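15 June 2025

**Bustton Property Care takes on the Hitlow rent roll, and every tenant gets a named property manager**

Bustton Property Care is very pleased to announce that it will look after the 202 rental homes formerly managed by Hitlow Realty, bringing its full maintenance and inspection service to landlords and tenants in Dulden and the suburbs nearby. The Hitlow name has been on the main street since 1965, and all of us at Bustton are well aware of what it means to people who have been renting or letting through the same front door for most of their lives.

The handover has been in the works since January, when the two offices first sat down together to talk about how it might be done without anybody having to sign a new lease, learn a new bank account number halfway through a month or explain the story of their leaking laundry tap all over again to a stranger. Existing leases carry on exactly as they are. Rents, bonds and end dates stay the same, and the Hitlow office on the main street will remain open, with the same phone number and (we are happy to say) the same faces behind the counter.

"I started out in this business answering the phone, and the calls I remember best were from people who just wanted to know who was looking after them," said Kausar Malik, managing director of Bustton Property Care. "So that's where we've begun. Every household will have one property manager, with a name and a direct line, and that person will know the home, the owner and the history of it. If the hot water goes, you ring the person you know."

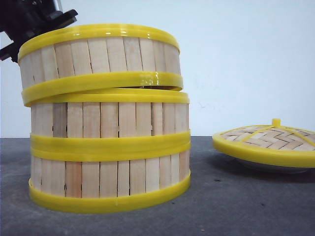
*A two-tier steamer with yellow rims.*

Urmila Joshi, who has led the Hitlow office for many years, will stay on as head of the Dulden branch. She has spent a good part of the autumn writing to owners one by one, and has had some lovely long letters back — a few with photographs of the houses as they looked when the family first bought them.

"Some of our landlords have one little unit that they hope will help with retirement, and they worry about it as though it were a child," Ms Joshi said. "I wanted to be able to tell them, hand on heart, that the routine inspections would still be done properly and that they'd still get a report they could read without a dictionary. I can tell them that, and I'm very glad of it."

**What changes for landlords**

Owners will receive their statements in the new, simpler layout that Bustton clients already use, with repairs, rates and management fees each shown on their own line. Quotes for any repair above the limit agreed with the owner will be sent for approval before work begins, and urgent repairs will be handled under the terms of the existing agreement. There is no joining fee, and management fees will be held at their current rate for the remainder of each agreement.

Routine inspections will be booked well ahead, at times that suit the tenant wherever we can manage it. Leire Figueroa, who heads the inspections team, has asked that each report now include a short note on things that are going well, such as a garden that has been nicely kept, so that owners hear about the good as well as the gutters.

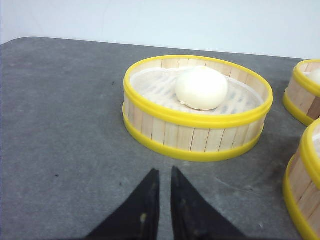

**What changes for tenants**

Tenants can go on paying their rent the way they always have. Those who would like to report repairs online may do so through Raju, Bustton's maintenance request service, which lets you send a few words and a photo and then see which tradesperson has been booked and when they are due. Anyone who would sooner ring or drop in is very welcome to keep doing just that.

Tươi Vi, who manages Raju, said 103 of the Hitlow households had already asked for a login ahead of the changeover. "We've kept it plain on purpose," she said. "My own mum rents, and she was the first one I tried it out on. She had a few things to say about the size of the buttons, and they're bigger now."

A welcome letter will go out to every household with the name and number of their property manager, a list of after-hours contacts and a reply slip for updating phone and email details.

**About Bustton Property Care**

Bustton Property Care is a family-owned property management firm caring for houses, units and townhouses on behalf of local owners. Before the Hitlow homes joined us we managed 278 properties, and we remain a small enough office that the kettle is shared by everyone.

**Media contact**

Kanchan Upadhyay
Communications, Bustton Property Care
Enquiries are welcome by phone or in person at the Dulden branch during office hours.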